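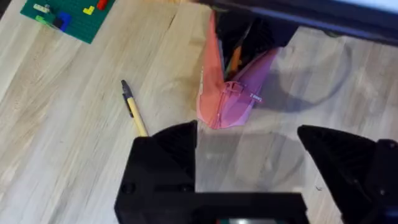
The Rainy Tuesday Table

We had a whole wet Tuesday in April and a tub of bricks that hadn't been opened since we moved, so I put the kettle on and let the table fill up. I love seeing what ends up on it by the end of the day! 

1. Green baseplate, pale wood
The LEGO got the corner and the pen got the middle. I'm fond of the yellow L-shaped brick, which was the start of a garden wall according to my niece (she is very strict about the garden wall). The blue one standing up next to the little dark gray post is the neighbor, and he is coming over for soup. The pink and coral plastic is my favorite color of anything we own - it goes from salmon to magenta and you can see something orange through it.

The baseplate came from Adwoa Ackah, who was clearing out her hall closet and wanted 4 dollars for the lot. I gave her 40 and she gave me 40 back in the form of a lamp, so I don't know who won that one.

If you want to come and build, we're doing it again next week, after lunch. Hacer Yazıcı is bringing her Farquharson tin with the wheels in it. Bring your own bricks if you're fussy about getting them home again, and please, no glitter.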